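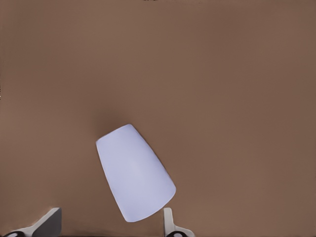
Kitchen and canteen walk-round – Plastham site
25 March 2026
Checked by: Siiri Paulauskas
With: Keith Lambert (first half only, called away)

1. Fire exits clear
Back door OK. Side door had 2 crates of onions against it – moved while I was there. Second time since February. Aivar to speak to the morning delivery.

2. Extinguishers and blanket
All in date. Blanket tag missing, pin fine. Order new tag.

3. Floors
Lino lifting by the dishwasher. Taped for now, needs doing properly. Wet floor sign kept in the wrong cupboard again.

4. Fridges and freezer
Temps fine on all. Log sheet has gaps, whole weekend blank. Man-lok says it was done but not writen down. Not good enough, has to be on the sheet.

5. Hot water
Staff sink OK. Customer toilets too hot, needs the valve looking at. Job 133 raised with Kairys, no date yet.

6. Cups, plates, glasses
Chipped ones binned. Loose cups to go back on the rack, open end down, at end of shift. Please no stacking wet.

7. Electrics
Toaster lead frayed. Taken out of use and labelled. Replacement quoted at £199 from Rindetti, seems a lot for a toaster – Shiyu getting another price.

8. First aid box
Plasters low, burn gel out of date. Eye wash OK.

9. Bins and yard
Lids shut. Lamp over the gate not working, reported.

10. Paperwork
Allergen folder up to date exept the new soup. Insurance notice on wall OK.

Fails: 1, 5, 7, 8
To chase: Aivar (1), Keith (5), Shiyu (7), me (8)
Copy to office and pinned by the rota.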